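Can Machines Do the Chores Yet?
Gallery: kitchen prep
Text by Imelda Catacutan

We get the same letter in different forms every month. A reader has seen a clip of a robot folding a shirt or loading a dishwasher and wants to know when one can be bought. The short answer is that a few jobs are close, most are not, and the kitchen is harder than it looks.

Floors were settled a while ago. A disk that bumps its way under the sofa does a fair job, provided someone picks up the socks first. Window and lawn machines are in the same class. They move over a surface and do one thing to it, and if they miss a patch they can go back.

Shop floors are further along than homes. At the Sison packing plant, arms have been putting jars into trays for years. The jars are all one size and they arrive in the same spot. Wenceslao Jaramillo runs the line there and keeps a log of every stop. In August he had 2 stops in one week, both for a broken label. He told me he would not expect the same arm to last a morning in his own kitchen.

Vegetables are the problem in a kitchen. No two are the same shape, they roll, and they change as you cut them. A person steadies the food with one hand and cuts with the other, and feels through the handle when the blade has reached the board. An arm working alone has to manage without the second hand. If the piece shifts, it has to notice and start over from a new position.

Cenico, a small outfit that writes software for arms, set itself a target of 100 cuts in a row without help. When I last asked, its best run was 40. Jaramillo thought that was pretty good. I thought about the forty-first.
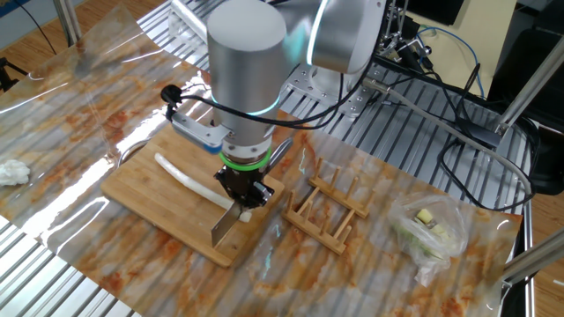
Cutting test. Two-finger gripper on the knife handle, blade down on a bamboo board. Bagged cubes and a wooden dish rack at right.

Speed matters less than people think. A slow machine is fine if it can be left alone, and so far a knife is not something I would leave one alone with. Cleanup is another matter - wiping a board, rinsing it and standing it up to dry are three separate jobs to program.

Budura, which makes countertop appliances, is going the other way with a closed box that slices what you drop into it. The price will be $600. It does not wash itself either.

Next gallery: laundry, with a visit to the folding room at Flisia.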